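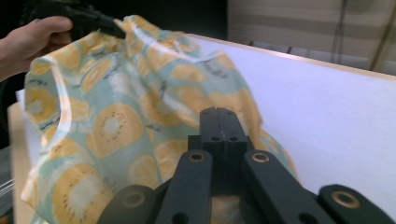
3 min read · 402 words

Thin summer tops are the hardest category to fold well, and November is when I finally deal with them. T-shirts hold a crease. Denim folds itself. A sleeveless top in a light, slightly sheer fabric slides out of whatever shape you put it in, and the one with the citrus slices (kiwi, according to Gilang Kwok, and we have stopped discussing it) is the worst of the lot.

The problem is the armholes. A sleeve gives you a straight reference edge to fold against. An armhole gives you a curve, and the narrow binding along it is slightly stiffer than the body, so the fabric next to it puckers as soon as you lay it flat. Pull the hem to get rid of the pucker and the whole piece goes off grain.

The method I use now:

Lift the top by its upper edge and let it hang for a few seconds. The weight of the fabric takes out the diagonal creases better than smoothing by hand does.

Lower it hem first onto a flat surface. If the hem lands crooked, lift and repeat. Do not try to correct it by dragging.

Match armhole to armhole, folding down the center line. Press the two bindings together with a fingertip, starting at the underarm seam and working up to the shoulder.

Fold the curved part in toward the body until the outline is a plain rectangle. On a small top this is a strip as wide as two fingers.

Fold up from the hem in thirds. Halves leave a packet too thin to stand in a drawer.

I tested three drawer arrangements last winter. Flat stacks failed first, as anything under the third layer was never worn again. Rolling worked for a month, but sheer fabric came out with a fine set of horizontal wrinkles that needed steam. Upright packets, filed front to back with the fold facing up, are still in place.

For dividers I have the Resano ones, cut down with a craft knife to suit a shallow drawer. Torben Hinrichs prefers shoebox lids and gets the same result for nothing. The only real requirement is that the packets touch each other lightly. With too much slack they slump, and the pale mint background on the citrus print shows every crease.

A busy print does have one practical advantage - the motifs work as registration marks. Pick a circle near the center line, fold so that it is cut in half, and check that the same thing happens with the circle below it. If the second one is off to one side, the fold has drifted. Plain fabric gives you no such check, and I tend to mark the center of the hem with a pin.

Knits are next. They stretch under their own weight, so the hanging step has to go, and I have not settled on what replaces it.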